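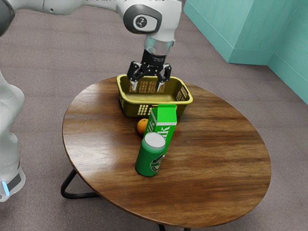 The cell at Grurkinthorpe spends its nights putting shopping into a basket. It has a white arm, a two-fingered gripper, a round wooden table and a handful of groceries, and all of it exists inside a computer. The real arm is bolted down in a unit on the edge of town, and by the time it moves in the morning the simulated one has already made the same moves many times over.

Zarkham, the small firm that runs both, calls the simulated version the rehearsal cell. Keeping it in order takes more work than visitors expect. There is no grease and no worn cable, but things drift all the same, and a rehearsal cell that has drifted teaches the real arm bad habits.

Setting up starts with the base. The position of the column is measured against the table on the real floor, and the figures are typed into the scene file. An error of a few millimetres there is carried all the way out to the fingertips. In 2025 the team lost most of a week to one. The real gripper kept touching the side of the basket on its way down, while the simulated gripper dropped neatly inside the rim every time. Somebody had moved the real table to get at a socket and put it back slightly turned.

The fingers come next. Their tips are pale pads, and the friction value given to those pads decides whether a carton is held or slides away. Set it too high and the arm can lift almost anything by a corner. The value is now checked at the start of each month by picking up a can, a milk carton and an orange, first on the real table and then on the simulated one. If the orange behaves differently in the two, the setting is changed and the check is run again.

Baskets are awkward. The one in the rehearsal cell has rows of small slots in its sides, and a fingertip can catch in a slot if the collision shape is too detailed. The first model, drawn by a contractor called Beneš, copied every slot exactly and brought the simulation down to a crawl. The present one keeps the slots for the cameras and uses plain flat walls for contact. It runs well, though it can't warn anyone about a snagged finger, so that test is still done by hand on the real basket.

A full check is 50 placements with the groceries in different spots. Anything under 16 clean ones in the first batch after a change and the change is taken out. The list of starting positions has grown to 352, nearly all of them added after something went wrong on the real table. Cartons standing right in front of the basket have a section to themselves, as the arm has to come in from above and clear the peaked top.

The software that plans the arm's path, Kalard, is updated twice a year. The next update is due in February and the old version will be kept on a separate machine until the monthly check has passed. The table on the real side has also been screwed to the floor, and the socket has been moved to the wall behind it.

January 2026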